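How to clean and quieten a sticky window (and keep the bathroom from going mouldy)

Posted April 24, 2023

I put this job off for most of the winter. Our bathroom windows had got to the stage where you had to lean on the handle with your whole body, and then the thing would shriek so loudly that next door's dog joined in. I assumed we needed new ones. Kevin Gilmartin, who fits windows over in Plurnumthorpe and has put up with my questions for years, told me to put my wallet away and get the hoover out. So I did, and this is how it went!

What you'll need

A hoover with the narrow nozzle
An old toothbrush
A bowl of warm water with a small squirt of washing-up liquid
Two or three soft cloths (old T-shirts are perfect)
Cotton buds
Silicone spray, plus a little pot of rubber care stick or gel for the seals
A towel for the floor

Don't use WD-40 or cooking oil. I've tried both, at different low points in my life, and they feel lovely for a week and then collect every bit of fluff in the house.

Step 1: Open everything and hoover first

Go dry before you go wet. If you start with water, all the dust and dead flies turn into a grey paste and you'll be there until November. Run the nozzle along the bottom of the window, into the corners, and round the hinges. Then go over the same places with the dry toothbrush and hoover again. I was quite ashamed of what came out of ours.

Step 2: Find the drain holes

Most modern windows have little slots along the bottom that let rainwater out. Mine were completely bunged up, so I worked a cotton bud into each one and then poured in a spoonful of water to see whether it ran away outside. If it just sits there, keep poking (gently, please, no screwdrivers).

Step 3: Wash the frames and the rubber

Warm soapy water, a cloth that's wrung out well, and work from the top down. Pull the rubber back very slightly with a fingertip and wipe behind it, as that's where the black spots like to live. If you've got stubborn ones, a bit of white vinegar on a cotton bud will shift most of them, but rinse it off afterwards and don't leave it sitting on any natural stone. Marble hates vinegar. Ask me how I know. On second thoughts, don't.

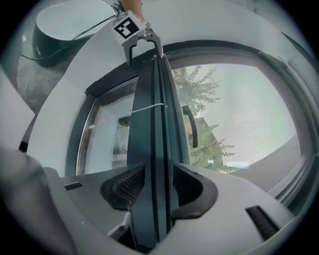
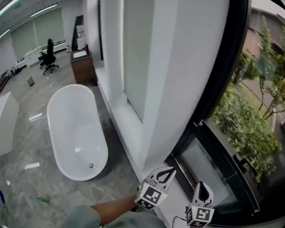 An upright with its rubber edging, then the tub and the big window beside it.

Step 4: Dry it, then dry it again

Wipe everything down with a clean cloth and leave the window open for 90 minutes or so while you go and have lunch. The seals need to be properly dry before you put anything on them. My first go was a rush job and the gel just slid about on top like butter on a wet plate.

Step 5: Feed the seals

Rub the care stick along all the rubber, corners included, and wipe off whatever's left after 5 minutes. You only want a thin film. I bought a brand called Dradamik from the market because it was cheap, and it did the job nicely, though it smells a bit like a new shower curtain.

Step 6: Hinges and handle

One short puff of silicone spray on each moving part, with a cloth held behind it so it doesn't go all over the glass. Open and close the window a few times to work it in. Put your towel down for this bit! Silicone on a tiled floor is like an ice rink, and there's nothing dignified about going over in your own bathroom.

If it still catches after all that, the window may have dropped a little on its hinges. Ours had. There's usually a small screw for adjusting it, and a quarter turn made all the difference, but every make is different so look yours up before you start twiddling. Kevin did the last one for us, as I'd lost my nerve by then.

Keeping it that way

Open the window for ten minutes after every bath or shower, and give the sill a quick wipe if there's water on it. I do the seals twice a year now, in spring and again before it gets cold. My neighbour Zoltán Gulyás does his every month, but he also irons his tea towels.

Someone asked me whether this works on sliding doors too. It does, only you'll spend a lot longer on the bottom track, and you'll want a stiffer brush for the grit. I'm doing our patio door next and will add some notes when I've finished.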